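Student Robotics Boards > Sim League > Build Logs
Thread: Haque cabinet task - our arm hates doors

ltoivonen_h
Posting for the Parus club, since Lauri Harju lost the vote and then lost his password. We have until August to get the simulated robot to open the kitchen cabinet, and at present it opens the cabinet the way I open mail from the dentist. 344 training episodes so far. The policy gets itself over to the wood and then seems to develop other interests. Wrist view from last night's batch, fingers apart, nothing in them:

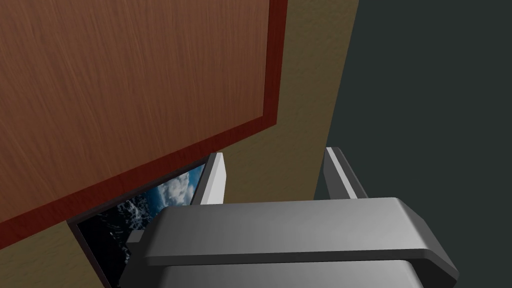 What counts as a success in the Haque task, touching the handle or opening the door?
Opening it. The door has to swing past the marked angle and stay there until the episode ends, and touching the handle scores zero.

zoubi_t
Page 5 of the rules, for anyone who joined the league without reading them. So, everyone.

What's your reward? If you pay it for getting near the cabinet, it will get near the cabinet and retire.

ltoivonen_h
We pay for distance to the handle. Lauri wrote it, Helmi Huttunen rewrote it, and Lauri put his back while she was at lunch. I pulled another wrist view where it does at least have the right piece of metal in mind. 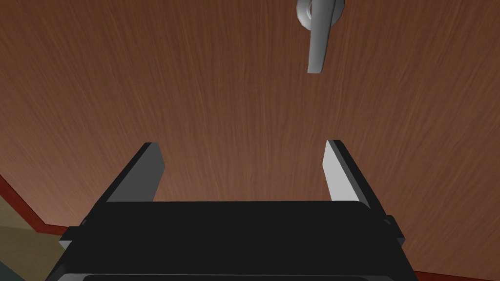 Wrist camera, open jaw below the handle. Not there yet.

zoubi_t
Distance measured from where? If it's from the wrist joint and not the fingertips, you're training it to headbutt the door. We did that for all of spring.

ltoivonen_h
I would like to say I knew that. It's from the wrist joint.

benchwarmer_50
Unpopular opinion, but drop the learning part. Script the approach, script the pull, go home. Bimadcombe did it with a waypoint file and placed above every neural net in the room.

ltoivonen_h
It's a machine learning club. We'd have to change the hoodies.

Anyway, moved the reference point to the fingertips and ran 200 more. Much closer views now, though what it does once it's close is still between it and the random seed:
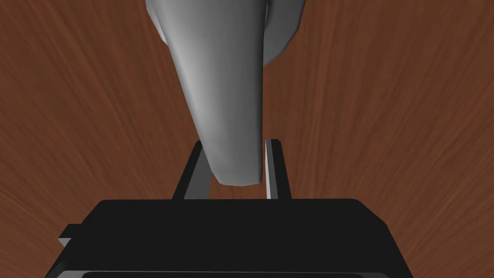 Kerttu Keskinen wrote in to say that closer is a trap. Her team at Presine spent a month getting closer, and the thing that fixed it was making the gripper wait a few steps before closing. She also thinks scripting is fine for first-years and that benchwarmer_50 is being rude about it on purpose.

benchwarmer_50
I am, but I'm also right. A waypoint file doesn't need a month.

zoubi_t
A waypoint file also falls over the minute they move the cabinet, and the final round moves the cabinet. Page 5 again. It's a good page.

benchwarmer_50
They moved it by a hand's width last year. I'd hardly call that moving.

ltoivonen_h
Trying Kerttu's wait tonight. Helmi wants to freeze the second arm for the whole run so it stops contributing ideas. Lauri says a two-armed robot should use two arms, and has started a document about it. Wide view so you can see the layout we're working with, both arms and the cabinet:

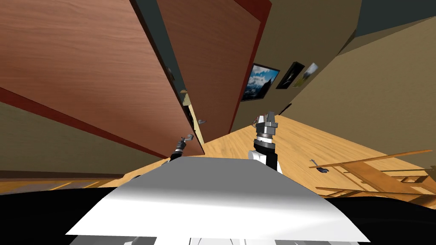
Helmi says she has read Lauri's document and it is mostly diagrams. She would like it on record that freezing the arm cuts the action space in half, that up to 50 episodes would be enough to settle the argument, and that whoever keeps reverting her reward file should look in the commit log, where their name is.

zoubi_t
Freeze it. You can thaw it if you ever get a door open.

lharju
Found my password. I'd like to respond to several points.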